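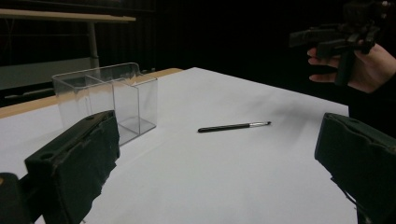 May 2025

Left finger slipped again today, and I no longer believe Laretti when they say it's a settings problem. The task could not be much simpler. One black pen on white paper, a clear holder with two compartments next to it, pick up the pen, put it in the tall side. The padding on the fingers is scuffed and fraying along the edges, anyone can see that, and still the reply I got was that the grip force "may need tuning." I tuned it in the morning. I tuned it again after lunch. Of 129 tries on my sheet, 14 ended with the pen skidding away or dropping short of the holder, and the last few were worse than the first.

Arlo Lyons thinks it's the clear plastic, that the software loses track of where the walls are. Could be. It doesn't explain why the pen gets away before we're anywhere near the walls. He wants to try a holder you can't see through and I said fine, but change one thing at a time or we'll learn nothing.

What bothers me more is the close call. On one of the bad ones I reached for the release and the fingers shut when they should have opened. Not hard. Caught the side of my thumb, left a mark, no blood. I wrote it up and got told it was "operator timing." Funny how it's always that. Montoya had the same complaint in their notes on the Kendska unit and theirs was filed as timing too.

Sernby is still telling people this will be ready in June. Ready for what? I asked for new pads and a look at the release switch before we do any more runs. The pads are ordered. No word on the switch.

Thumb is sore tonight. Need to ask Arlo for his log before he cleans it up.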